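Bench notebook, Nimard workshop, Flestthorpe
30 May 2026

Keyboard day, finally! I've been putting this off since November, and the pile under the window had gotten silly. Ladan Moradi went through it with me before lunch and we pulled 11 to look at properly. The rest can wait (or go to Drekamville with the next parts run, if they still want them).

First up was the plain black one, shelf tag 1610. Full write-up for this one and short notes for the others, or I'll be at it all night.
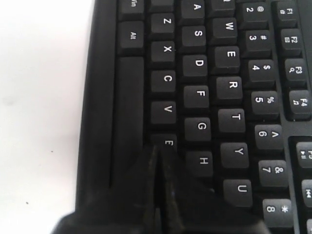
3 min read

Black case with a matte finish, square black caps, white lettering. I could read Z, X, C and V without squinting, same for A through H on the home row, and the shifted symbols over the numbers are all legible too, from the @ on the 2 across to the * on the 8. So no new caps needed on that stretch, and I'm leaving the Kütt label sheet in the drawer for something that deserves it.

Space bar is the part I wanted to spend time on. It's a long one, and long bars are where I usually find a rattle. Pressed it at both ends and in the middle: left end fine, middle fine, right end a touch slow coming back. Ladan tried it and said she couldn't feel any difference. I can! Put it down as "check wire" and we'll argue later.

Typed the usual paragraph twice, no doubles, no misses. Alt and the Win key next to it both registered.

Still to do:
Pop the space bar and look at the wire
Soft brush between the rows, then a cloth along the raised rim
Retag, the sticker on 1610 is peeling

Also we're low on swabs again. The 2000 box went way faster than I figured, so I'm asking for the 4000 this time -- Ladan, if you read this before I do the order, shout.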